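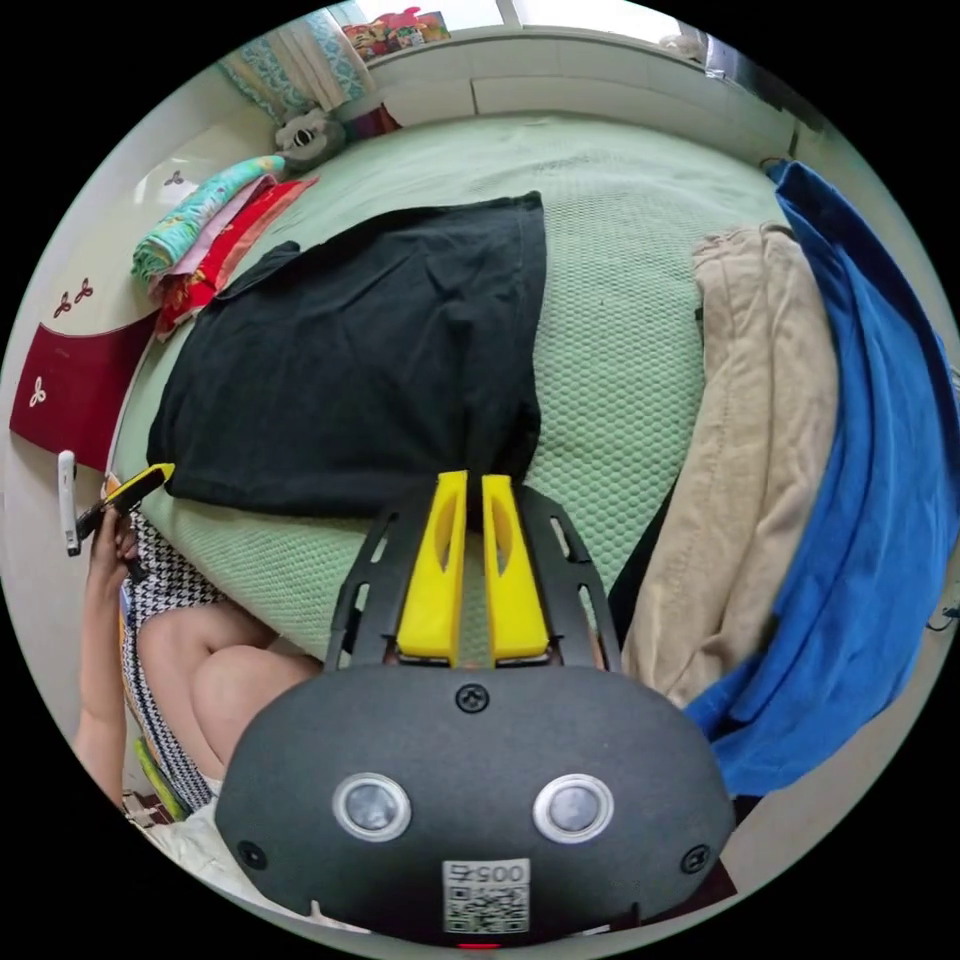 Features > Robotics > Site visits

Two grippers, one bed
2 min read

Seltix opened its Skusmont program to visitors in May. Operators work with a gripper in each hand, and garments are handled on an ordinary bed.

Renu Garg logs each garment by type. Dark knits are the harder class, she said, as folds lose contrast. A black T-shirt with white stripes on the sleeve gives the software an edge to follow.
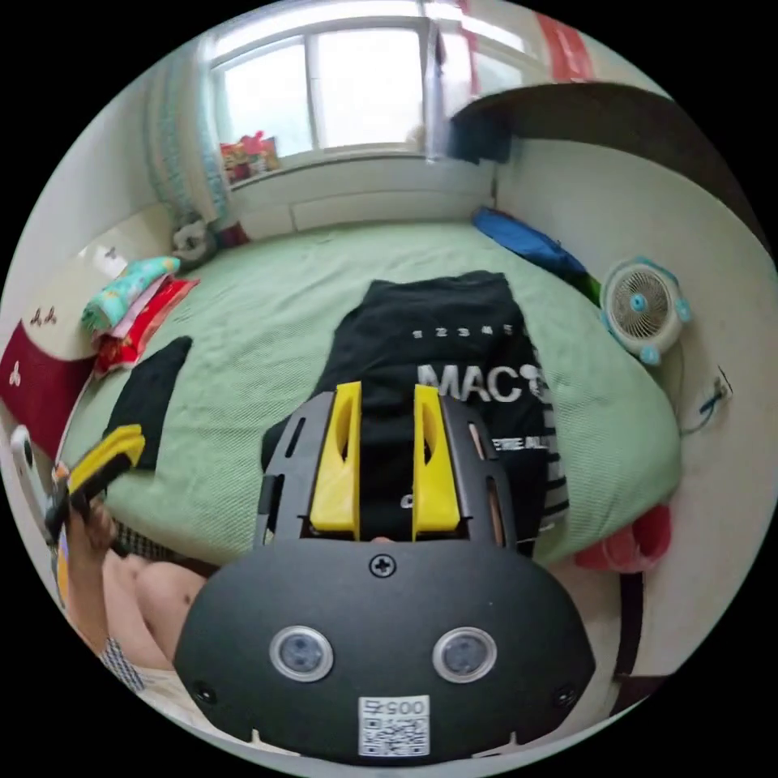

Seltix wants 200 sessions before training begins. Grip width is logged throughout. Printed shirts, such as the black one with "MAC" in large white letters, are labelled separately.

Related
Ferker rethinks the wrist joint
Open day notes: Garcia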